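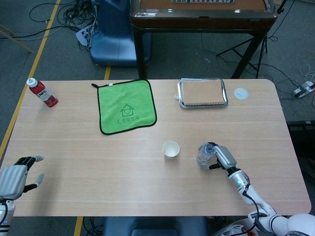
Community Arts and Local Government
Unit 3: Municipal Advisory Assemblies and Public Programming
Handout for enrolled students

Purpose of the unit

This unit considers how a city government works with standing advisory assemblies of residents, and how those assemblies come to sponsor public events. Students should read the handout before the seminar and bring a printed copy of the Brematdale charter extract.

1. What an assembly is

A municipal assembly, as the term is used in this course, is a body of residents recognized by the city council and asked to advise it on a defined area of public life. Common areas are youth, older residents, disability, and neighborhood affairs. An assembly does not pass ordinances and does not hold its own tax revenue. Its standing comes from the charter or resolution that created it, and students should always locate that text first.

The Brematdale charter provides for an assembly of up to 40 members. Seats are divided between residents who apply directly and residents put forward by local associations. Members must be at least 18 years of age and must live within the city limits on the day of appointment.

2. Relationship to the city council

Advice may be given in two ways. The council may refer a question to the assembly and wait for a written opinion, or the assembly may raise a matter on its own motion. In Brematdale the council must place a written opinion on its agenda – it is not required to adopt it. The difference between a duty to consider and a duty to act comes up again in Unit 5 and is a frequent source of error in student papers.

3. Public programming

Most assemblies also organize events: exhibitions, concerts, open rehearsals, and observances tied to a particular day. The spring program in Brematdale is presented at the Hendricks Hall, a city building with level entry from the street. The Flosuvent festival, held each June, is run by a separate nonprofit under an agreement with the city. The assembly advises on access and seating for the festival but does not select the performers.

Students should note the following terms as they appear in the agreement.

Host: the body that provides the venue and carries the insurance.
Presenter: the body whose name appears on the program and which answers for its content.
Partner: a body that contributes labor, equipment, or publicity without either of the above duties.

The Judix Youth Chorus, for instance, was listed as a partner in one year and as a presenter in the next. The change moved responsibility for interpreters and printed materials from the city to the chorus.

4. Reading and written work

Read the charter extract, sections 1 through 69, and the festival agreement in full. Prepare a one-page memorandum on whether the assembly should be named as a presenter of the spring program. Cite section numbers in parentheses. Memoranda are due at the start of the seminar on 21 February 2025. Late work is accepted only with prior written permission from the department office.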